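2021年3月15日　ビンピッキング 学習データ収集

午前、Pleltcombeセルの立ち上げ。KUKAは問題なし。昨日の続きで把持試行を回す。目標900、終了時点で累計1,124。ただし使えるのはもっと少ない(後述)。

設定メモ
・1エピソード上限30秒。超えたら失敗扱いで打ち切り
・ラベルは成功/失敗/不明の三つ。「不明」を増やしすぎないこと
・記録はSkadeo側に直接書き込み。ローカルには残さない

途中でログ止まる。原因はディスクではなくて時刻同期。カメラとアームのタイムスタンプがずれてて、91エピソード分が対応とれず。Ouraniaさん(Economou)に相談、後からオフセット推定で救えるかもとのこと。とりあえず別フォルダに隔離、消さないで下さい。

物の入れ替えは50回ごとだと偏る気がする。同じ姿勢の写真ばっかりたまる。午後から30回ごとに変更。混ぜ方は手でざっとかき回すだけ。きれいに並べない。並べると学習したモデルが本番で全然だめ、去年10月のVallejoの時と同じ失敗になる。

透明物。深度がほぼ抜ける。成形の透明パックは反射で白く飛んで、穴だらけの点群になる。今の方策だと候補点が縁にしか出なし。RGBだけの枝を足すか、照明を振るか。Eltandenのモデルは透明物の学習データが少ないはずなので、こっちで多めに採っておきたい。金属の小物も似た傾向、ビンの底も金属で傷だらけなので余計に紛れる。

ケーブルの件。アーム先端の黄色と黒の束、輪が大きく張り出してるのでビンの上を覆う。手前の部品が隠れて画像で切れる。マスクかけるか、取り回しをやり直すか。結束バンドの位置を変えれば輪は小さくできそう。ただ手首の回転に余裕がいるので詰めすぎ注意。白テープの所は仮止めのまま、次に止めた時に直しす。
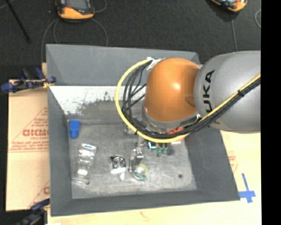

図1　ビン内とアーム先端。黄・黒ケーブルの輪が部品にかぶる。左に透明パック。

ビンの縁はクランプで固定。青テープの十字は動かさない、ずれたらキャリブやり直しになる。段ボールも敷いたまま。

緑の小さい部品二つ、並んでると一個として検出されることあり。アノテーションの時は必ず分ける。黒くて縁が水色のやつも名前が決まってない、仮に「黒小」で統一。

残り
・時刻オフセットの推定スクリプト(Ouraniaさんと)
・不明ラベルの見直し
・輪の影のマスク、閾値まだ適当
・青ブロックは簡単すぎるので出現回数を減らす?要相談

夜間は回さない。非常停止の確認を先に済ませてから。

お問い合わせ：Pleltcombe作業ノート管理担当　｜　© 2021 Pleltcombe　｜　ページ先頭へ戻る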